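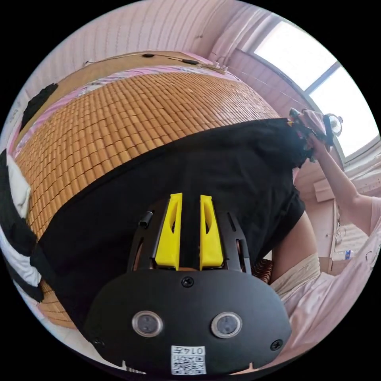
Ticket 265: Clips held by the unit label check
Opened Apr 11, 2021 by Rawan Zein
Project: Madovon, clothes handling in homes
Status: Closed, guide change pending

Rawan Zein
Every clip from the bedroom session is held at upload with "unit label not read". The clips play fine. The session sheet lists grippers 0145 and 0147. I have tried a second upload from the Mastard laptop and got the same message. Please advise whether we have to record again.

Bohdan Levchenko
Don't record again yet. Rule 23 in the handling guide says the label must be in view and readable for the whole clip. Can you confirm that the stickers are clean and that nothing covers them? Also tell me which way up they are.

Rawan Zein
Stickers are clean. On both units the number is upside down in the camera view. We fitted them so that the person holding the gripper could read them.
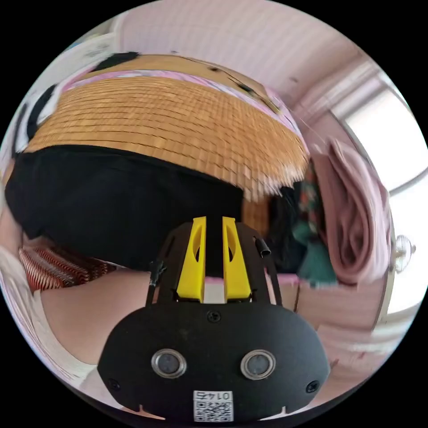 The guide only says "on the front plate, below the sensor windows". It says nothing about which way up, so I don't think we broke the rule as written.

Bohdan Levchenko
Agreed. The check reads the QR code either way up but compares the printed number in one direction only. I ran a clip from 0147 turned through 180 degrees and it passed. Passing this to Tomomi for the check itself.

Tomomi Shimada
Changed in build 247. The number is now read both ways. Please leave the stickers where they are. Moving them halfway through a session breaks rule 24 (no changes to a unit between the first and last clip).

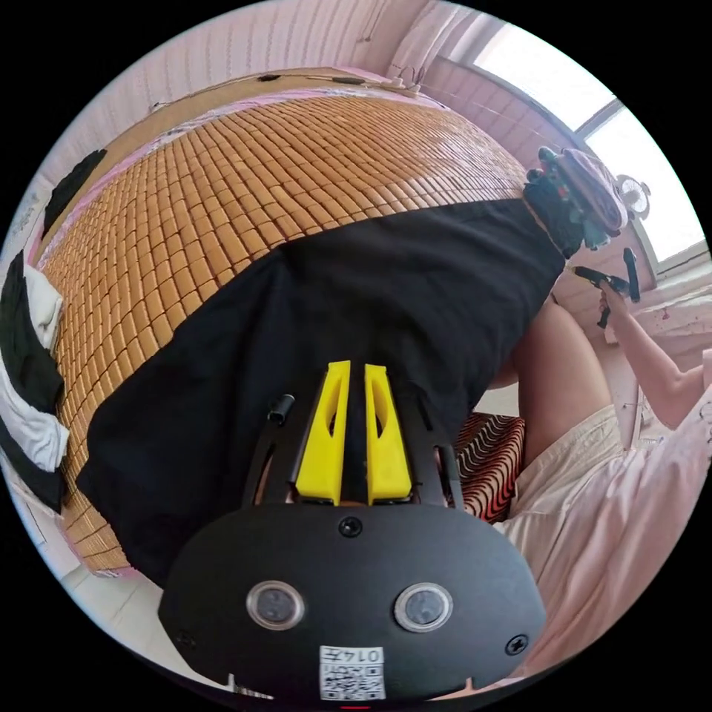 Unit 0147 at the bed, with the black fabric across the mat.

Rawan Zein
Uploaded again with the new build. All clips accepted, both units.

Yolanda Vidal
Before this is closed, rule 23 needs wording on direction. Proposed: "The label may be fitted either way up. All units used in one session must match." Fiachra to check that against the Detmont copy of the guide, which still has the old numbering.

Fiachra McGrath
Checked. It is rule 22 in the Detmont copy. Both will be reissued in May with Yolanda's wording. Closing.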